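Thursday talk - "Small Stuff: Why Your Inventory Is Wrong" - speaker notes

Wait for the coffee people to sit. They won't. Start anyway.

Opening: ask who has done a full stock count in the last year. Then ask who believed the result. Let them look at their shoes.

Tell the Granden story. System says 2983 units of a part nobody on the floor has heard of. Two people spend a morning looking. They find a box with that part number on it, and the box is full of other boxes. Pause here, it gets a laugh in most rooms. It did not get one at Skidport, where I think it had happened to them that week.

Point to make: the number was never a count. Somebody typed it in during a system change and every report since has treated it with great respect.
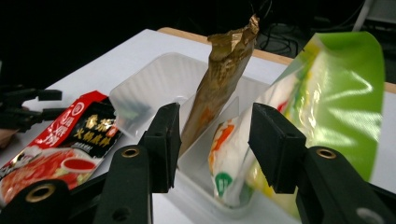 Next, the three places where counts go bad. Keep this quick, I always run long.

Receiving. The packing slip says 295, the clerk types 295, and the pallet has its own opinion. Zirkeck used to check one carton per delivery. It was always the top carton. Suppliers are not stupid.

Picking. People grab a spare in case the first one is broken, and the spare lives in an apron pocket until laundry day. Do NOT do the apron bit if the sound is bad, it needs the timing.

Returns. Goods come back and go on the shelf marked "to sort." I have seen a shelf like that with its own dust cover. (If asked: yes, someone bought a dust cover. Yes, there was a purchase order.)

Drink some water.

Now the part they came for, what to do on Monday. Count a little every day instead of everything in August. Choose the items that move most. Have someone other than the picker do the counting, and hide the system figure from them - give people a number to match and they will match it, God bless them.

Mention Rashti here. They dropped the annual count and kept the annual count pizza, a model of change management.

Then go to the objection before the room does.
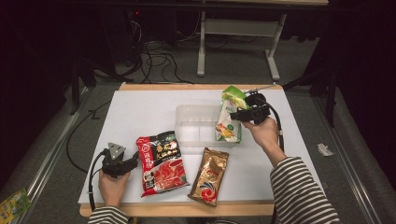
Ehsan Karimi said, after the dry run, that daily counts are lovely until the first busy week, and then the clipboard goes in a drawer and we're back to the box of boxes. He's right, so say so. Answer: make the daily list short enough to be embarrassing to skip. Ten minutes before first break. If it takes longer, cut the list.

Hooman Rostami has the handouts. Questions until they bring lunch in.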